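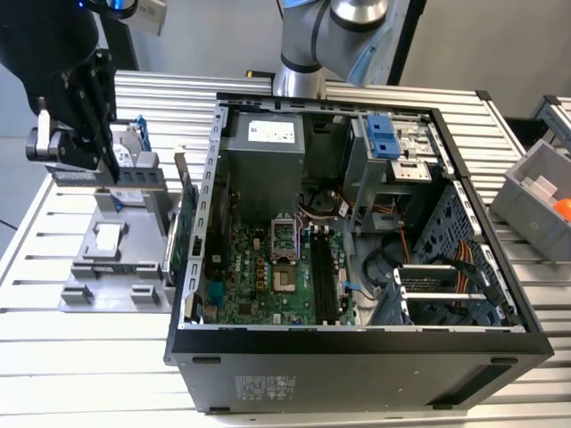 How long does it take to strip an old desktop down to the bare case? One evening if you only pull the easy parts, two if you want the power supply and the board out as well.

February 2026

So I'm on the easy-parts evening, and I'm having a lovely time! Araceli Xolalpa dropped off the tower before lunch (it lived under her desk in Brundetville for 12 years, and she was very glad to see the back of it) and I had the side panel off before I'd even finished my sandwich. I never can wait. Yesenia Tapia says I should write down what comes out of where, so fine, Yesenia, this is me writing it down.

I do love how Dell lays these out – those blue plastic bits are the ones you're meant to touch, and once you know that you hardly need to think. The lever on the CPU socket still makes me wince, though. I always feel like I'm about to break it. 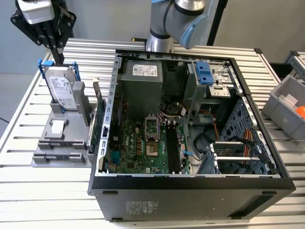
Drives are the part I fuss over most. Araceli wants her photos off this one before anything else happens to it (June at the lake, mostly, and her nephew's band at the Dimcombe fair), and I promised her I'd be careful. I've had one slide off a pile of manuals before and I still feel sick about it, so I like the Seagate standing upright in the gray fixture with its blue caddy still on, and the green card in its own slot beside it. Everything has a spot!

Still to do: the power supply, and then all that cable. I hate the cable. Red, yellow, black, all of it going round the corner where my fingers don't fit. I'm going to label the ends with the masking tape from Simton's, which cost me 5 dollars and had better stick.

Yesenia wants the empty case for her shelf project, so I need to ask her if she minds a few scratches. Bed now. Must remember to call Araceli about the photos in the morning and find the small screwdriver.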